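The white bowl and the yellow cup

11/10/23

Last month I moved to a smaller apartment in Pralludton, and I had to decide about my dishes. I owned too many. Some were from my mother, some from the supermarket, and some I don't remember buying. My friend Yufang Dai came to help me and she asked about every plate, "When did you last eat from this?" For most of them I had no good answer.

We made two boxes for giving away. It was not so easy for me. I took one small blue plate out of the box again when Yufang was making tea, and I think she saw it but she was polite.

The bowl I never put in a box is the wide white one. I bought it in my first January in this country, in a shop called Dong that is closed now. I paid 30 dollars, which was a lot for me then, and I carried it home on the bus on my knees. I use it for noodles, for salad, for washing grapes, and when guests come I put the rice in it. It is wide enough that the soup gets cool quickly, so I eat soup from another bowl. But for all the rest it is very good.

The yellow cup came later. Jin-sol Byun gave it to me when she left for her new job. For a long time I kept pens in it, because I was afraid to break it. Now I drink from it every morning - I decided a cup should be a cup.

I like how they look together on light wood. White alone is a little cold for me, and the yellow makes it friendly.

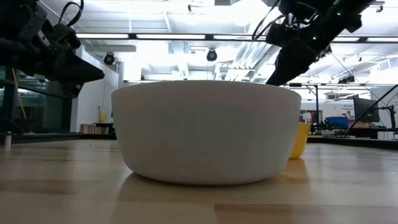
White bowl in front, yellow cup just behind it.

My shelf in the new kitchen is short, so the cup must stand inside the bowl when I put them away. I lay a folded cloth between them. Yufang says this is too careful, but she has broken three of her own bowls this year and I have broken none.

Next I have to decide about the pots. I have five and the stove has only two burners. If somebody near Pralludton would like a big steamer with a lid, please write to me. The lid has a small dent, but it closes well.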